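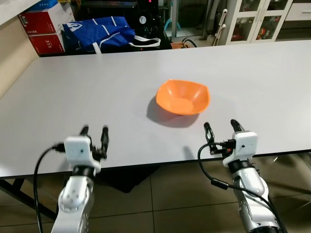 Fig. 2. Pale laminate table with the orange bowl near the middle.

2. Setting Up the Table and the Bowl

By now you've picked your puzzle (section 1) and you're probably itching to tip the whole box out. Please don't yet! I've done it, with the 3,000-piece Cilon harbor, and I spent the rest of Saturday picking sky out of a rug. Give me one evening for the setup and we'll open the bag at step 9.

What you need for this section

A big flat table
One bowl, plastic, a bright color
A soft cloth
A lamp you can move
Sorting trays (I use the stackable ones from Lammers, but baking sheets are fine)
The puzzle, still closed

2.1 The table

1. Measure the finished puzzle size printed on the side of the box. Add a hand's width on every side and mark the rectangle on your table with four bits of low-tack tape. If the rectangle runs off the edge, you need a different table or a smaller puzzle. I know. I went back to a 2,000 for the same reason.

2. Wipe the top down and let it dry all the way. Cardboard drinks up water faster than you'd think, and a swollen piece never sits right again.

3. Run your palm over the whole top. You're feeling for crumbs, dried glue, old candle wax, anything that will rock a piece. I love a smooth laminate top for this. You can slide a finished chunk of puzzle clear across it with a sheet of card underneath and it just glides.

4. Peel the tape off the corners once you know where the puzzle is going. Some people leave it on for the whole build. I kept catching my sleeve.

Note: Pale gray or off-white is my favorite table color. Pure white glares at night, and dark wood swallows the dark pieces (try finding a black cat's ear on walnut). If your table is dark, lay down a sheet of pale poster board and tape it at the edges.

CAUTION: Don't build on a tablecloth. Not even a thin one, not even ironed.

2.2 The bowl

The bowl is the catcher. It takes edge pieces first and later on the strays, and it stays on the table from the first night to the last. Mine is an orange plastic one, sort of square at the rim with the sides flaring out a little, and rounded inside. I didn't choose it for its looks, but after five puzzles I wouldn't trade it!

5. Pick a bowl you can see into from your chair. Shallow beats deep. If you have to dig, you'll end up tipping the pieces out to look at them, and then you've got a pile and an unused bowl.

6. Check the inside with your fingertips. A rounded bottom lets you sweep up the last couple of pieces against the side. Square-cornered boxes make you pinch at them, and that's how the knobs get bent.

7. Set the bowl near the middle of the table while you sort, a touch over to the side of your good hand. Once the border is together you can move it out past the edge of the puzzle. Left-handers, flip everything I say about sides in this guide.

Note: Go for a color that isn't in your puzzle. Orange is great for seascapes and snow. For the Vasel autumn woods I'd switch to blue, or you'll be staring into the bowl wondering if there's anything in there.

CAUTION: Glass and china bowls are pretty, but you'll be shoving this thing around at eleven at night. Plastic, please. And it's the puzzle bowl now, so no popcorn.

2.3 The light

8. Turn on your lamp and look at the shadow the bowl throws across the table. It's the handiest little gauge you've got. In Fig. 2 the shadow runs down and to the left, so the light is coming from the upper right. For a right-hander that isn't ideal up close, as your own hand will shade the spot you're reaching for. Move the lamp (or your chair) until the shadow falls away from where you'll be working.

If the shadow has a hard, dark edge, raise the lamp or point it at the ceiling. A soft shadow is what you're after. Next, sit down and look across the tabletop from your chair. Faint reflections are no trouble. If you see one bright patch, tilt the lamp until it's gone, because glossy pieces will do the same thing and you won't be able to read the picture on them.

Note: If you mostly puzzle in daylight, check again after dark. My afternoon setup and my evening setup are completely different, and I moved the table twice before I gave in and bought the Bustel clamp lamp.

2.4 Opening the bag

9. Cut the bag at one corner and pour a third of it into the box lid. Leave the rest in the bag and fold it shut.

10. Turn the pieces in the lid face up. Edge pieces go straight in the bowl. Everything else goes on a tray by color, in loose groups. With my last 2,000 I used 16 groups, and that was too many. Start with fewer and split them when a tray gets crowded.

11. Shake the puzzle dust out of the lid over the trash before you pour again. There's always more of it than you expect.

12. Repeat until the bag is done, then look inside the bag. Turn it inside out. Check the folds of the box too.

Break time. I take 35 minutes here and make something to eat, well away from the table. Building the border starts in section 3, and you'll want the bowl within reach for that.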